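Home > Support > Known issues > Storefront > Tickets

Product photos uploaded through Lolura show old version after replacement

Status: Resolved
Component: image cache, storefront
Reported by: Oľga Doležal
Assigned to: Yoga Krishnan

Report
Shop sells ceramics through a Skamen storefront. Replacing a product photo in the Lolura admin panel saves without error. The admin panel shows the new file, the public page keeps serving the old one. Seen on 36 listings, all in the "Cups" category. Clearing the browser cache makes no difference. Same result on a phone over mobile data.

09:40 – Reproduced on the staging copy. Uploaded a new file under the same name and saved. Public page returned the old file with a cache hit. Adding a dummy query string to the address returned the new one.

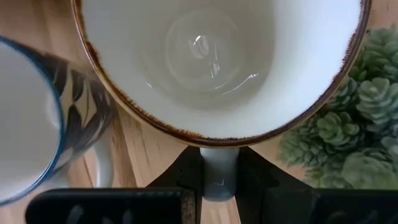

10:15 – Origin server is fine. Checksums match between the upload folder and the admin preview. The stale copy sits in the resized set only. Full-size files update correctly, the 800 pixel version does not.

11:05 – Resize worker log shows "target exists, skipping" for each affected listing. The worker compares file names and ignores the modified time. The setting "overwrite_derived" was off. It was on before the June update, per Teguh Rondonuwu, and the update reset it to the default.

11:30 – Turned the setting on and restarted the worker. Queue stalled at 64 jobs. Memory limit on the worker was too low for a full category rebuild. Reran in smaller batches, no further stalls.

13:20 – Purged the cache for the category path. Public pages now serve the new files. Reporter confirmed.

Workaround for shops that can't change the setting: rename the file before uploading, then purge the product page.

Open item: the updater should keep existing values for this setting. Filed separately with the Hidayat team.

Last updated: June, 14:10

Comments

Irfan Latuheru
Same problem here, but the thumbnails were stale too. Had to purge /thumbs by hand.

Jarlath Doherty
Does the setting survive a worker restart? Mine went back to off.

Yoga Krishnan
Jarlath – set it in the config file. The panel toggle only lasts until restart.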